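The Soup Swap, Year Two

30 October 2018

I have now attended the Larley soup swap twice, which makes me a veteran, or at least someone who should have known better.

The rules are simple. You make a large quantity of soup, you divide it into identical containers, you take it to the hall behind the library, and you come home with the same number of containers full of other people's soup. In theory you trade one boring week of lunches for a varied one. In practice you trade soup you know the contents of for soup you don't.

Last year I brought minestrone. So did everyone else. I went home with a freezer full of minestrone, each tub slightly different in ways only an expert would care about, and ate it until Christmas. My household still can't discuss small pasta.

This September I decided to be strategic. I would make something with squash, on the grounds that squash is cheap, keeps forever on the windowsill, and can't be confused with minestrone even by me. I bought too much of it, naturally. Squash is sold by people who want to be rid of it.

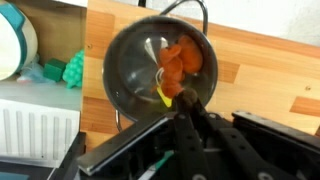

How much soup do you need to bring to a swap?

Six quart containers is the usual number, so plan on a gallon and a half of finished soup, plus whatever you intend to eat standing up at the stove. Our swap allows fewer if your pot is small, but you go home with fewer too.

My pot is small. This is the sort of fact you learn about yourself at nine at night with a cutting board full of cubes. I made the soup in three batches, and because I am incapable of following my own notes, the batches came out as three soups. The first was sweet. The second had all the ginger meant for the third. The third was what I would call a corrective, with enough black pepper to make its point. I poured them all into the cooler and stirred it with the long end of a spatula, and for a minute or two I felt like a person who runs a cafeteria.

There is also the question of labels. You are supposed to list the ingredients, and I did, in permanent marker, on lids that turned out to be the kind permanent marker wipes off of. By the time I had carried everything in from the car, four of mine said "squa" and one said nothing at all.

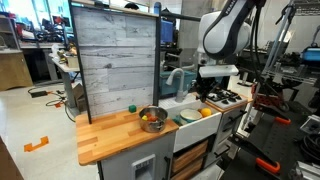

The turnout was better than last year. The sign-in sheet had 59 names on it, and the tables ran all the way down one side of the hall and turned the corner by the coat rack. Somebody had brought a cold cucumber soup, in the fall, and stood behind it with real courage. There were eleven chilis, in spite of a printed notice that chili is its own event and happens in February. I took two of them.

I also took a lentil, a fish chowder (a gamble, and it rode home in the trunk), and something beige whose label said only "family recipe." I have been putting that one off. It's at the back of the freezer behind the peas, and every few days I move the peas, look at it, and move the peas back.

The squash went quickly, I'm pleased to report. The unlabeled one went first. I have chosen to take this as a compliment, though a man in line did tell me he thought it was cheese.
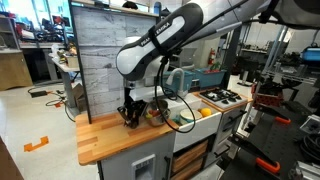 3 min read

As for the practical side, if your own town has one of these and you are thinking of going: chill the soup completely the night before, leave an inch at the top of each container, and use masking tape for the labels. Bring a bag that stands up by itself. Mine doesn't, and the floor mat on the passenger side now smells of cumin whenever the heater is on.

Next year I'm thinking of barley. I've already been warned that barley keeps swelling in the freezer until it becomes more of a loaf, but I have a whole year to ignore that. Sign-up usually opens at the end of summer, on the clipboard by the library's front desk, and the pen is always missing.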